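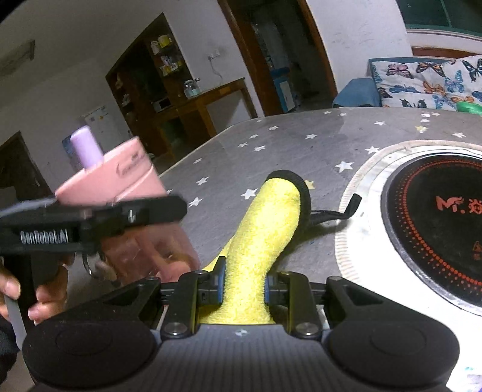 yellow fuzzy thing, black trim, starry table

ok so I've been sitting on this all weekend and I need to talk about the Trokano comeback before my group chat mutes me. thread!

if you're new: Trokano is the five-member group from Nelex, debuted in April with that song everybody used for gym videos. I ignored them for months (I know, I know) and then a friend made me watch one live clip and that was the end of my free time.

the new single is called Varnura and it's so much slower than I expected! there's this bass line under the first verse and almost nothing else, just one voice, and then the harmonies come in on the second line and I had to put my phone down for a minute

let's talk about the main vocal, Buppha Kaewsai. she got two lines in the debut song. TWO. and now she opens the track, sings the whole bridge and closes it. whoever at the label changed their mind, thank you, please keep going

the choreo is a different story for me. the chair section is great, the part with the long sleeves less so - they keep having to push them up between moves and you can see it in the practice video. maybe they'll fix it for the music shows

also the B-side, Aquino, is better than half the title tracks I've heard this year and it's only 2 minutes long. why. give me another chorus. I've had it on repeat since Friday and I still don't know what the English line before the last chorus is, I've seen three different versions written down and none of them make sense

album stuff: there are 15 photocards in the set and I pulled the same one in both my copies. if anyone has the rooftop one and wants to trade for the striped sweater, my messages are open. US only please, last time postage ate my lunch money

I got in the fan sign draw too and my number is 681, with 2000 entries total, so I'm not picking an outfit yet. (I've picked an outfit.)

someone asked if the lore matters. a little? the video picks up in the same train station as the debut one and the clock is stopped at a different time. my theory is that Buppha's character is the only one who remembers the first video, and that's why she's always looking at the exit. my sister says she's just looking at the choreographer

first music show stage is Thursday and I'll be posting through it, so mute me now if you need to. and tell me your favorite part of the bridge, I want to compare notes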